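Open day at Scanlon, where the lids went on eventually

The Scanlon workshop in Skeltuvley opened its doors on Saturday for the first time since the new roof, and people came in numbers that surprised the people who had bought the cookies. By eleven the cookies were gone. By half past, so was the parking.

The draw was Nelia, the hand-held gripper the firm has been promising to show the town for longer than some of its apprentices have worked there. Nelia is a pair of dark fingers on a handle. You squeeze, the fingers close, you pick something up, and a camera on the tool keeps a record of how you did it. The record is later fed to a robot arm named Volum, which is supposed to learn from your example. Several visitors expressed concern for Volum.

Eckhard Brandes, who runs the shop, gave the welcome from the second step of a ladder. He had been allotted five minutes and used 33. We heard about the lease, the wiring, the price of screws, and a trade fair in May at which the firm's crate went to the wrong hall and was, he said, "admired there by dentists." He then declared the demonstration open, climbed down, and went to find out why the microphone had been off.

The work itself was simple enough to explain to a child, and the children got it first. You were given Nelia, a tray of small parts and a bench. You put the parts where the instructor told you. Kavinda Ranasinghe, who was the instructor, told everybody the same thing in the same mild voice: open wide, come down slowly, close, lift, wait. Most adults skipped the waiting. The children waited beautifully, having been told that the tool was expensive.

"People grab," Ranasinghe said between turns. "They see a thing and they grab it. I would like them to arrive first."

He spent a good part of the morning on arriving. Before anybody was allowed near a part, they had to practice opening the fingers over the bench and holding them there, level, without drifting. It looks like nothing, and it is surprisingly hard on the wrist. A retired piano teacher managed it at once and asked if there was a harder one. A man in a cycling jersey managed it on his sixth try and wanted it noted that the first five had been close.

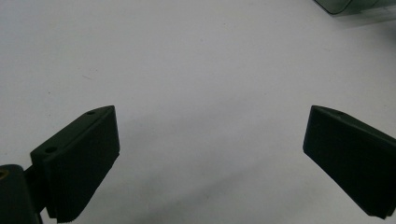
*Bernadette Riviere*

Fingers wide, nothing between them, is how every turn began, and for one or two guests it was also how the turn ended. The mayor's deputy opened Nelia with great ceremony, lowered it toward a plastic lid, closed it, and lifted it clear of the bench with the lid still on the bench. He was applauded anyway. On his next go he got the lid up and over to the jar, where it sat at a slant for a few seconds before sliding off. Ranasinghe called this "useful data," in the tone a doctor uses for "interesting."

The firm had set itself a target of 100 recorded turns over the day and finished with 172, counting the ones where somebody dropped the tool on a cushion put there for the purpose. Diarmuid Cullinane, who handles the recordings, said nearly all of them could be kept. He was asked which ones couldn't. He said he would rather not go into it while the families were still in the building.

Volum had its own hour after lunch, behind a line of yellow tape. The arm had been trained on recordings made by staff over the spring, and its job was to put lids on three jars. It did the first jar so smoothly that a few people at the back missed it. It did the second jar with a long pause in the middle, during which Brandes started a second speech. At the third it picked up the lid, carried it with great care to a spot a hand's width left of the jar, and let go.

A small boy at the tape said, "I did that one," and there was some discussion of whether he might have.

Cullinane restarted the arm, moved the jar a little, moved it back, and stood with his arms folded. On the second attempt the lid went on. The cheer was the loudest of the day, louder than for the two it had got right the first time, and I suspect there's a lesson in there for the marketing department, which is Cullinane's sister on Thursdays.

Questions afterward were mostly practical. Would it do dishes? Not yet. Would it open jars as well as close them? That's planned. Would it take anybody's job? Brandes answered this one himself, saying the shop had hired two people in the past year to look after a machine that can put lids on jars, and that on those numbers he would welcome being replaced. Valtteri Lehtinen, who has the bakery opposite and came over in his apron, asked if it could be taught to plait dough. Ranasinghe thought about it longer than anyone expected and asked how many strands.

That conversation was still going when the doors were due to close. Lehtinen had gone across the road and come back with a lump of dough under a cloth, and Nelia was lying to one side, Ranasinghe having decided he ought to learn plaiting by hand before he tried to pass it on. His first loaf had the look of a rope somebody had given up on. Lehtinen said he had seen worse from people he was paying.

There is to be another open day in the fall. The firm says it will bring more benches, a working microphone and a second gripper to shorten the line, which at its longest went out past the loading door and into the bakery's line, so that at least one couple waited 20 minutes for bread and were handed a robot tool. They took their turn and got the lid on at the first try. They then went back for the bread, but it had sold out.

Anyone who left a green umbrella by the coat rack can collect it from the Scanlon front office on weekday mornings.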